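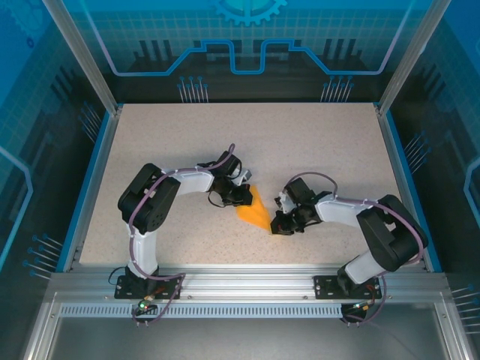
April
By Pendo Biwott

Cludenum has released a revised practice note for two-arm benchtop cells that handle cloth and other limp materials. The note replaces a 7-page guide and applies to cells installed from next month.

The main change concerns shared reach. Where both grippers can enter the same zone, the controller must hold a minimum separation between them and log any breach. The log has to keep the last 1000 events, up from 500, and must survive a power cycle.

Cable routing gets its own section. Runs along an arm must leave enough slack for full wrist travel, and the loop is to be checked at both ends of the range before the first shift. Cables that drop from a base over the front of the table should be secured below the work surface.

Enclosures are covered more briefly. Transparent walls remain acceptable, but the door interlock must stop both arms — stopping only the nearer one, which the old guide allowed, no longer meets the requirement.

Mivix and Garrido, which both build small handling cells, commented on the draft. Garrido asked for a longer transition on logging, and existing cells now have until their next scheduled service to comply. Cillent will offer a firmware update for its 3940 controller that adds the separation log.

The note does not set gripping force limits for fabric. Cludenum said those would be handled in a separate document — no release date has been given.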